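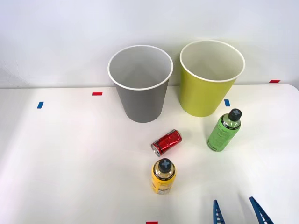
Slide 1. Paper cups, a can, two plastic bottles.

Say hello and thank Aranka Kelemen for the invitation. Talk is on litter along the Barkow towpath. Keep this bit short.

Slide 2. Background. The canal opened in 1746 and the towpath came later. We walked the stretch from Flimach Bridge to the lock, one Sunday in May, and picked up 193 items. Drinks packaging made up 64 of them. Mention that the rest was mostly wrappers and fishing line. Pause for questions on method. 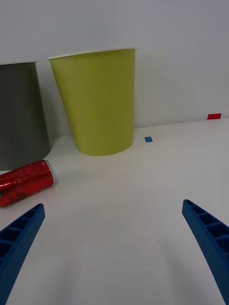 Slide 3. Where the bins are. There are six between the bridge and the lock, all at the car park end. Walkers carry an empty bottle a short way and then drop it. Shadows on a pale wall are easy to see, like the soft ones on this slide. Litter in long grass is much harder, so our totals are low. Say this clearly.

Slide 4. What we are asking for. Two bins moved to the lock, and a sign by the Hada café. Igwe has the map if anyone wants a copy.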